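4.2 Bagging mixed snacks

The second task we looked at is one that grocery clerks and parents do many times a week: putting packaged snacks into a paper shopping bag. We picked it because it looks easy and sits between the two kinds of work this paper is concerned with. A store needs it done quickly and without crushed goods. A household needs it done with whatever bag is at hand, on whatever surface is free. The shelf-stocking task in Section 4.1 used rigid cartons in known positions. Nothing in the bagging task is rigid except the table.

The work was done in the Prilex cell, a tabletop enclosure with an aluminum frame and two arms mounted at the front. The walls are lined with a busy swirl pattern, which we kept for all tasks in this section so that results could be compared. The arms were run under the Flaneo controller with the same settings as in Section 4.1. No changes were made to the grippers, and no suction was used.

Each trial began with the bag open and upright on the table and the snacks laid out beside it. The operator placed the snacks by hand and did not try to line them up. A trial was scored as complete if all the packages were inside the bag, the bag was still standing, and no package had been dropped off the table. We allowed 500 seconds per trial. A trial that ran over was scored as incomplete even if only one package was left. Figure 7 shows the work at three points, two from outside the workspace and one from near a gripper.
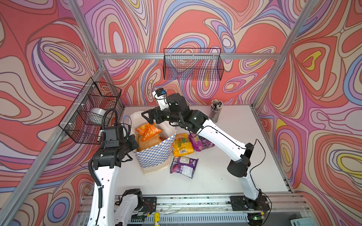
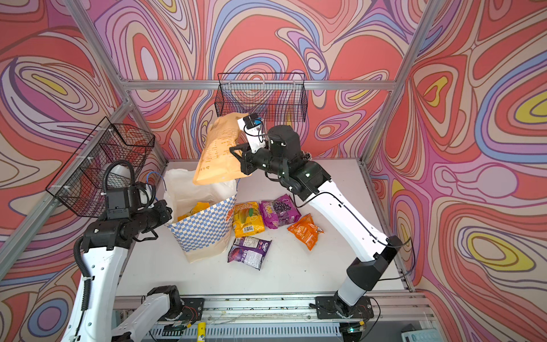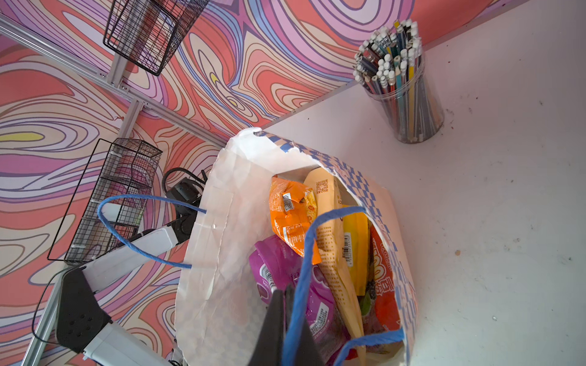

Figure 7. Bagging mixed snacks in the Prilex cell. Top and middle: views of the workspace, with packages both in the bag and on the table. Bottom: view into the open bag from a wrist camera. The three views are not in time order.

We ran 31 trials. The main difficulty was the bag. A person steadies a paper bag with one hand without thinking about it, and will push the side back out if it folds in. The arms had to be given this as a separate step. When the holding arm came in too low, it pushed the bag along the table. When it came in too high, it bent the rim inward and made the opening smaller for every package that followed. Paper bags also wear. Those used for several trials in a row became creased, and a soft bag leaned more readily than a new one.

The handles were the second source of trouble. The twisted handles do not stay where they are put, and one may fall across the opening, as in Figure 7 (bottom), where the right handle crosses over the packages. A package lowered onto a handle can catch on it or carry it down into the bag. The planner we used treats the opening as a plain rectangle and has no notion of a handle at all. We tried moving the handles aside first, but this added a step that failed often enough to cancel the gain.

Picking up the packages was less of a problem than we had expected. Most snack packages are puffed with air and give a two-fingered gripper something to close on. Flat packages were harder, and the usual failure was a grip on the seam that slipped as the package was lifted. Shiny surfaces caused some wrong estimates of where an edge was, mainly with dark packages.

The order of packing mattered more than we had planned for. The first few packages can go almost anywhere. Once the bag is close to full, the next one has to be turned upright and slid into a gap, and the arms tended to press straight down instead. Nechyporuk, the packing benchmark we followed for scoring, does not penalize pressing, so a trial can count as complete with goods that a shopper would hand back. We think this is a weakness in the measure - a bag of chips can be in the bag and still be ruined.

Our reading is that the arms can do this chore on a prepared table with someone nearby to reset the bag. They are not ready for a checkout lane, where the next bag is always waiting. The home case is less clear. Speed matters little there, but the bag may be any bag, and we tested only one type. The Grundow trials in Section 4.3 take up the same question with cloth bags, which do not stand up by themselves.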